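Board insertion package for a two-finger gripper: purchase or build in-house?

Posted in Automation and Assembly, 2025-12-05

Feltard_Production_Engineering

Our department is considering the board insertion package offered by Hemisberg and would welcome comments from organizations that have evaluated it or something similar. The package consists of a set of fingertips, a slotted practice panel, a wrist camera mount and a license for the insertion software. We already own a compatible arm and gripper. The quoted price is 3,180 for the package, with an optional support agreement at 1,148 per year. Both figures exclude shipping.

The application is the loading of small circuit boards into a test fixture. At present an operator places each board by hand, and a full shift of this work is tiring. The boards are thin, have components on one face, and must enter a slot with very little clearance on either side.

We have three concerns. First, we do not know whether the supplied fingertips hold a board securely by its edge without touching the components. Second, our slots do not all face the same way, and the sales literature shows only upright ones. Third, the support agreement appears costly in relation to the hardware, and we would like to know what it covers in practice.

Please state the type of board and fixture you used, if possible. General remarks about robots replacing operators are not needed, as the staffing question has been settled separately.

Udau_Test_Laboratory

Our laboratory purchased the package in June and has used it on two product lines. The following comments are based on our own boards and should not be taken as a guarantee for yours.

Holding the board

The fingertips are narrow and close on the edge of the board. For boards with a clear margin along that edge, we have found the hold to be satisfactory. Where components are placed close to the edge, we had to order thinner tips, which the supplier treats as a separate item. Measure the free margin on both faces before you place an order. The grip force is set in the software, and the default value was too high for our thinnest boards. We reduced it in small steps until the board no longer bowed between the tips.

The length of board that extends beyond the fingers is also important. A board held too far back will flex when its leading end meets the slot. A board held too far forward brings the finger links close to the neighboring blocks on the panel, and the approach path must then be changed. Our own practice is to hold the board near the trailing end and accept a slower insertion speed.

Slot blocks set close together on the panel deserve particular attention. The links of the gripper are wider than the tips, so clearance should be checked with the gripper at its final depth as well as at the start of the movement. 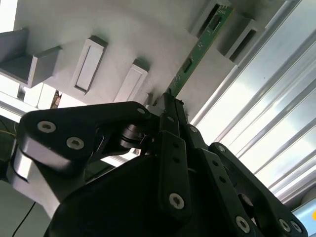
Slot direction

The software does not require the slots to be upright. Each slot is taught as a separate position with its own angle, and the arm follows that angle during the final part of the movement. Teaching takes patience. For our first panel, we spent 60 minutes on one slot and considerably less on those that followed. Panels with several directions should be taught in groups, finishing all slots of one direction before moving to the next.

Lighting affected our results more than the slot angle did. Our station stands near a window, and on a pale panel the camera had difficulty finding the edge of the opening when daylight fell across it. A plain screen on the window side corrected the problem. The installation guide mentions lighting in a single sentence, and we believe it should say more.

Support agreement

The agreement covers software updates, remote assistance during business hours and one replacement set of fingertips per year. It does not cover damage to the panel or to your boards. We took it for the first year, used the remote assistance on two occasions and received competent help both times. We have not yet decided whether to renew.

On balance we would purchase the package again for medium volumes. For a single fixture that never changes, a simple mechanical guide may serve you better at a lower cost.

Gondal_Workshop

We made our own. Printed fingertips, a panel with slots, free software. It works on most days. The tips wear out and we print new ones. If you have someone who likes this sort of work, you will save the money. If you do not, buy the package.

We cannot comment on the support agreement, having never purchased it. I would ask whether the replacement tips can be sent in the thinner version. That alone could decide it.

Feltard_Production_Engineering

Thank you for both replies. The free margin on our main board has now been measured and is adequate on the component face, but there is a row of test points close to the edge on the reverse. We will ask the supplier for the dimensions of the thinner fingertips and whether these may be substituted under the agreement.

One further point for the laboratory, if it is convenient. When an insertion is not completed, does the software withdraw the board, or does it stop and wait for an operator?

Udau_Test_Laboratory

It may be set to do either. The factory setting is to stop and hold position. We changed this so that the arm withdraws the board, returns to the start of the approach and makes one further attempt. If the second attempt fails, it stops and signals the operator. We do not recommend allowing more attempts than this, particularly with test points on the held edge. The setting is found under the recovery options for each slot, and it must be changed slot by slot, as there is no general control for the whole panel.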